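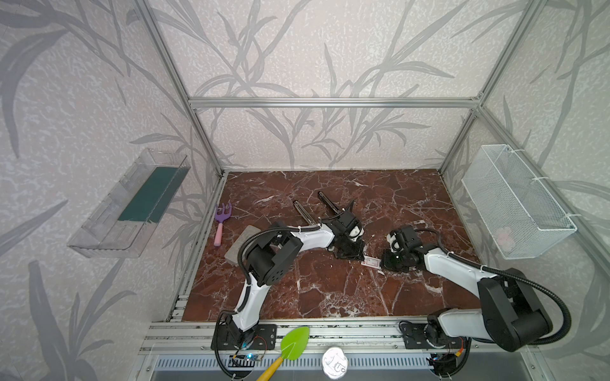
Fludine builds small plastic garden tools and tub toys, and its packing room has wanted a two-arm robot cell for longer than it has had the money. The request that finally went through was for a test bench, and the first thing the people who wrote it will say is that the arms were the easy part to price. An arm has a list price. The aluminum beams, the rails both arms bolt down to, the floor they work over, the zip ties that hold a wire basket to the wall and the small boards by the bases with their thin red and black wires do not come on one quote. On the bench plan these went into a single line called "frame and sundries." That line was wrong by more than any other on the sheet.

The mistake is common in small shops. A manager reads about a cell that sorts parts, finds the price of the arm, doubles it for two, and adds a little for setup. Then the orders start. There is a beam that has to be recut. There are longer cables. There is a second power supply, and an outlet on its own circuit to feed it.

Paleo, a machine shop in the same industrial park, supplied the frame. Its estimator now sends customers a blank sheet before quoting anything. The sheet asks how far each arm has to reach, whether the two arms share any floor, what the cell will handle, and who will change the layout when the product changes. Most customers leave the last question empty. Paleo has taken to phoning them about it, as a frame that can be rearranged with a hex key costs more at the start than a welded one, and the customer ought to choose.

Shared floor deserves more attention than it gets. Two arms mounted side by side on a front rail can both reach the middle, and a cell is usually bought for that reason: one holds, the other works. It also means two sets of fingers can end up in the same few inches. Fludine's first plan had no money for spare fingers. The revised plan carries 20 pairs for the year, bought in one order to save on shipping.

Test objects were another gap. Engineers at Fludine had assumed the cell would be tried on finished goods from the line, and for the toy rakes and shovels that was fine. But a rake is long and thin, and a program that can lift a rake may do badly with a soft block or a flat card. The shop ended up buying odds and ends at a discount store, and the receipts came to $2,110 over the first season once fixtures and trays were counted in. None of it had been planned. It was paid out of the maintenance account, and maintenance was unhappy well into November.

Dissanayake, a consulting firm that reviews automation budgets for plants with fewer than a hundred workers, suggests splitting the request into 2 parts. The first covers things with a serial number. The second covers everything that gets moved, worn out or thrown away, and it should be renewed every year like any other supply budget. The firm's standard form has 7 lines for the second part:

Gripper fingers and tips
Cables and cable conduit
Frame hardware, including brackets and fasteners
Work surface and wall panels
Trays, baskets and holders
Test objects
Cleaning supplies

The work surface is on the list for a reason. Surfaces get scratched, and shops often swap them to see how a vision program copes with a new color or a busy pattern. A sheet of patterned covering is cheap. Half a day spent taking up the old one and lining everything up again is less so, and the labor should be budgeted next to the material.

Floor space is a separate argument. Prernell, which molds bottle caps two counties over, bought its arms first and looked for a place to put them second. The cell sat in a hallway for most of a winter while a storage area was cleared. Its managers had counted the footprint of the frame and forgotten the room a person needs to stand on each side, open a panel and reach in. They now tape the outline on the floor, with walking room, before any order is signed.

Then there is time. A cell on a bench does not pay anything back while it is being set up, and whoever sets it up is not doing their old job. Fludine gave the work to a line technician for part of each day and hired no cover. Packing ran behind and there was overtime. The overtime was never charged to the robot project, so on paper the project looks cheaper than it was.

The shop is writing its second request now, for a cell that will go on the packing line itself. The arms take up one row. The rest of the sheet runs to a second page, and the technician's hours are on it.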